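The Long Way Around to a Good Night's Sleep
Nov 17, 2019

By the time I got to Baiba Sepp's apartment in Oltholm she had already put the kettle on twice, and she wanted me to know it. I was late, the bus from Ornov having done what it does on weekends, and she waved off my apology and cut me a slice of rye bread before I had my coat off. Baiba taught an evening class in textile printing for most of her working life, and these days she writes a newsletter on household cloth called Wellum, which goes out to 3,847 readers. I have been one of them for years, so I will admit to being a little nervous.

We began with sheets, because you always begin with sheets when you talk to Baiba.

"People will spend months choosing a sofa," she told me, "and then they buy bedding in ten minutes, on the way to buy something else. And you're on the sofa for an hour in the evening! You're in the bed all night."

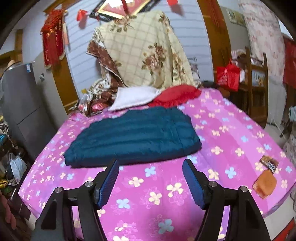

Her own taste was formed early, by a grandmother who dyed everything she could fit in a pot, and it has never calmed down. She slept under white for one winter, when she was first married, and she says it was like sleeping in a dentist's office. Since then it has been color, and preferably flowers. She has a particular weakness for the kind of print where little four-petaled blossoms in cream, pale yellow and light blue are scattered over a loud magenta, and she can talk for a good while about why that works when so many florals don't. "The flowers are small and the background does the shouting," she said. "Turn it around, big flowers and a timid background, and you'll be tired of it by June."

I asked whether she ever worried about a bedroom being too bright to sleep in. She laughed so hard she had to put her cup down.

"My dear, you turn off the light."

Learning to print

The printing came later, and almost by accident. She had signed up for a bookkeeping course and walked into the wrong room, where a man named Nipon Nuchit was showing eight people how to cut a repeat into a block of linoleum. She stayed for the evening, and then for the rest of the term, and she never did learn bookkeeping. Nipon had come to Oltholm from a family print shop called Kaewsai, and he brought a patience with him that she still talks about with some wonder.

"He would look at your crooked little print and say, 'Good, now do 40 more,'" she said. "And you thought he was being unkind. But somewhere in those 40 your hands started to understand what he was after, and you couldn't have said when."

I reached Nipon by phone the next evening, and he remembered the class well – and remembered Baiba as the one who used too much ink. "Always too much," he said, very fondly. "I told her every week. Then I saw what she made with it and I stopped telling her." He has given up teaching now but still cuts a block when the weather keeps him in, mostly leaves, and he mails her a print of each one. She keeps them in a drawer with the tablecloths.

When Baiba took over the class herself she kept his exercises and added her own, the one her former students all seem to bring up. Everyone had to print a pillowcase, sleep on it for a week, and come back and say what they would change. Most of them wanted fewer colors. One woman wanted the whole thing a shade warmer and reprinted it until she got it, which took her until spring.

The newsletter began as a way of keeping up with those students. She has saved the letters that come back, 1,386 of them at last count, in shoeboxes under the window, and she answers by hand when she can. A good number are about stains. Many more are about somebody's mother's linens and what on earth to do with them, and to those she gives the same reply, which is to put them on the bed and use them.

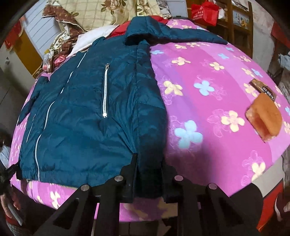
What she tells people to buy

I couldn't leave without asking for practical advice, and she had plenty. Wash a new cotton sheet before you judge it. Buy one good set before you buy three middling ones. Hold a print at arm's length in the store, then walk to the door and look back at it, as that is closer to how you will see it at home. And if you share the bed with someone who likes beige, give them the pillowcases and keep the rest for yourself.

She sent me off with the heel of the rye bread and a square of printed cotton, deep red, a bit heavy on the ink.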